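How Does a Robot Learn to Pick Things Up?

Think about how you pick up a cup. Your eyes find it, your brain decides where your fingers should go, and your hand moves. A robot has to do those jobs too, and each one is done by software. Software is a set of instructions that a computer follows.

Finding the object

The first job is called perception. The software looks at pictures from a camera and works out what is there. To a computer, a picture is only a big grid of numbers, so it has to learn which numbers make a bottle and which make a bowl.

Making a plan

Next comes planning. The software picks a path for the arm — a path that does not knock anything over. The planner used at Zosstead tries 100 paths in the computer and throws away the ones that hit something.

Moving the arm

The last job is control. The control software tells each motor how far to turn. An arm with 7 joints needs instructions for all of them at the same time.

Practicing in a pretend room

Real robots are slow and can break things. So programmers build a pretend room inside a computer, a bit like a video game. This is called a simulation. The Zosstead simulator is named Flornetti, and it has 261 objects to choose from. The programmers can put them on a table in any mix they like, even things you would not find together at home.

Look at the two dark fingers at the top of the picture. They belong to the robot. Which would be harder to pick up, the green bottle or the pitcher with the wavy rim? The crumpled brown cloth is tricky in another way, as it covers part of a white object. The software has to work out the shape from the parts it can see.
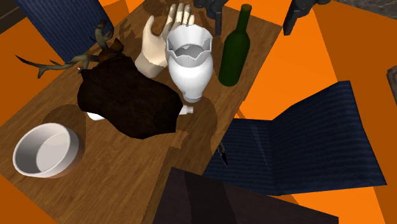 Words to know

Gripper: the part of a robot that holds things.
Perception: working out what is in a picture.
Planning: choosing how to move.
Control: telling the motors what to do.
Simulation: a pretend world inside a computer.

Page updated 6 September 2022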